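The tour starts with coffee, as every tour in this industry does, and with a badge that has your name on it in a typeface meant to look handwritten. Mine said MELINA, then, in smaller letters, GUEST. The man at the front desk asked whether I had any experience with robots. I told him I own a vacuum that is afraid of the bath mat. He wrote something down.

Sandum opened its doors one afternoon in November, and I went because the invitation promised "everyday tasks, performed live." That phrase did a lot of work on me. I have seen robots do backflips on video. I have never seen one do the sort of thing I put off until after dinner.

The company rents a former carpet showroom on the edge of Prikby, and you can still read the old sale prices on one of the windows if the light is right. Inside are gray partitions, white tables and a great many cables, and people in socks. (There is a shoe rule. I never got to the bottom of it.) Visitors were sent around in pairs. I was put with a retired school principal who had come on the bus from Mestby and who asked better questions than I did all day.

The table we stayed at longest belonged to the arm they call Tanui. Its subject that afternoon was a power strip. 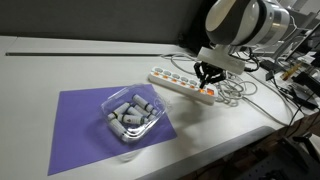
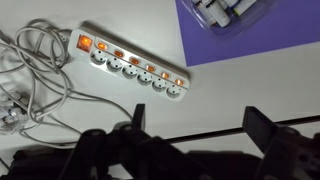
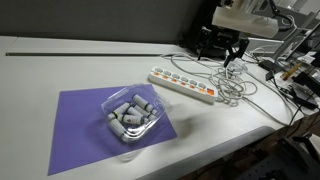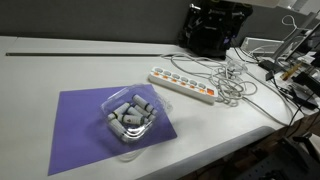

Melina Deligiannis

I should say that I have never given a power strip this much attention, and I have three of them under my desk. Put one on a bare white surface, hang a black gripper over it, and it starts to look like the control panel of a small ship. The one on Tanui's table had six sockets and a fat orange switch at the end, with enough spare cable beside it to tie up a horse. I found myself leaning in. So did the principal.

Our guide explained that a switch is a nasty thing to ask of a machine. You and I find it with a toe, in the dark, while thinking about something else. An arm has to work out where the strip is lying, which end is which, and how hard to press before the whole thing skids off toward the wall. Cable is worse. Cable never lies the same way twice, and it likes to get underneath things.

"And what does it do when it's wrong?" the principal asked.

"It's wrong very slowly," the guide said, and she nodded, as though she had once employed several people like that.

The slowness takes getting used to. The hand comes down, thinks, shifts over by the width of a pencil, and thinks again. I caught myself holding my breath and then, a little later, wondering about lunch. There is a notebook by the table where the staff log each attempt, with a goal of 500 by the end of the month. They were on 464 when we walked up. Someone had drawn a small cake next to the last line of the page, waiting.

I asked what happens at 500, apart from cake. They move the strip, the guide said, and start over.

At 2 o'clock we were herded into the back for a talk about the future, with slides. It ran long. The future, as far as I could follow it, contains many arrows. I slipped out before the questions and went back to Tanui's table, where a young engineer in striped socks was writing in the notebook. She asked if I wanted to know the number. I said yes, of course I did, and she turned the page around so I could read it.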